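Kerbside and Waste > Household > Bottles: squash them or leave them whole?

plereck_lane
Sun 2 October
Our council has changed contractor and the new leaflet says plastic bottles should go in "empty, rinsed, lids on, not flattened". The old one said to flatten everything. I have been flattening bottles for years and the kitchen bin is sized on that basis. Does anyone know the technical reason, or is it just a different person writing the leaflet?

MPacheco
There is a reason, though it depends on the sorting plant. Many plants separate flat material from three-dimensional material early in the line. Paper and card travel one way over an inclined screen, containers roll or bounce the other way. A bottle pressed completely flat can behave like a sheet of card and end up in the paper.

If your collection keeps paper in a separate box, that argument mostly falls away and you can flatten as you like.

Cusus
Agree with the above up to a point. A bottle twisted down to a third of its height is still a lump. It rolls. What causes trouble is the one somebody has stood on. Leaflets can't explain the difference in a line, so they say "not flattened" and leave it there.

K_Ong
I disagree with Cusus. If the leaflet says whole, put them in whole. The contractor wrote it for the plant it has. Optical sorters read the surface as it passes under the sensor, and a crumpled bottle with the label wrapped round it gives a poorer reading than a smooth one.

Cusus
Labels cover a good part of the surface on a whole bottle too. I would want to see reject rates before I gave up half my bin.

K_Ong
You are not giving up half your bin. You are emptying it more often.

Marleny G.
Storage is the practical side of this. I tried three arrangements in a small kitchen with no outside space:

Sack on a door hook. Cheap, but it swings, and whole bottles fall out of the top.
Tall pedal bin. Good volume for the floor area, but the opening is round and narrow, so bottles go in upright and then jam across each other.
Low bin with a rectangular opening. Less volume, but a bottle can be dropped in lying down and they stack properly.

I settled on the third. It has to be emptied more often, as K_Ong says.
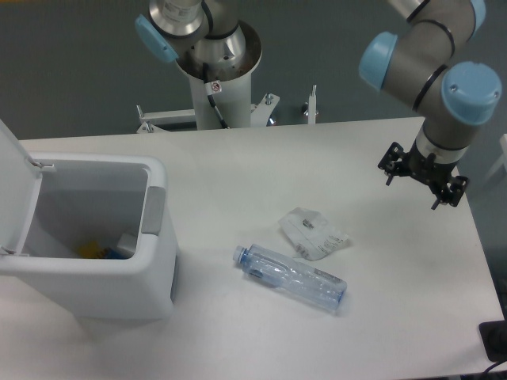 Lid up, bottle still to go in.

Opening shape matters more than the litres on the label. Measure your longest bottle against the opening before you buy.

plereck_lane
Useful, thanks. Mine is the tall pedal type and it does jam. What about lids? The leaflet says on, my neighbour insists off.

CE_Leung
On. A loose cap is small enough to drop through the screens with the grit and broken glass, and it is then lost. Attached to the bottle it reaches the reprocessor, where everything is chopped into flake and put in water. The cap material usually floats and the bottle material sinks, so they separate without anyone unscrewing anything. "Lids off" is older advice and plenty of people still follow it.

Squeeze some air out before you put the lid back on. That gives you part of the space saving without a flat bottle.

Cusus
Which is squashing.

CE_Leung
Partly squashing, yes.

yaneth_b
Does rinsing need hot water? Sisby council says "rinse", Valderrama Road flats (same council) have a poster that says "wash".

MPacheco
Cold is fine. A swill with the last of the washing-up water is enough for milk. Water bottles need nothing beyond emptying. Liquid left inside is the bigger problem – it adds weight and it wets any paper in the same load.

K_Ong
plereck_lane, ring the contractor and ask whether paper is collected with the containers. That settles the original question for your address.

plereck_lane
Rang this morning. Paper and containers go in the same lorry, mixed, until November, then paper gets its own box. Whole bottles until then. I will ask again about squashing once the boxes arrive.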